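Vi ontem "Never", o filme de época da Kolumden. 107 minutos, sala quase vazia.

Não costumo gostar de filmes históricos. Este prendeu-me até ao fim.
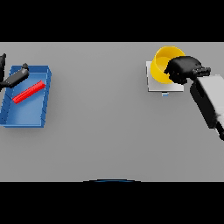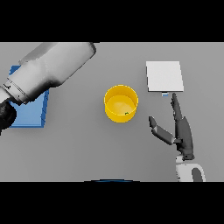

A fotografia foi o que mais me agradou. Os interiores do palácio são quase todos cinzentos e castanhos, e a cor fica para os vestidos. Um azul liso, como o do tabuleiro nas duas imagens, só entra na cena do baile, e nota-se logo.

O som é mais fraco. Na primeira meia hora perdi várias falas por causa da música.

Dizem que usaram 583 figurantes na coroação. Acredito, a praça está cheia.

Bilhete a 6 euros no Arnaud, sessão da tarde. Fica em cartaz até quinta.

Em agosto vi lá o anterior da mesma produtora e gostei menos. Nota 6 para esse, este leva mais.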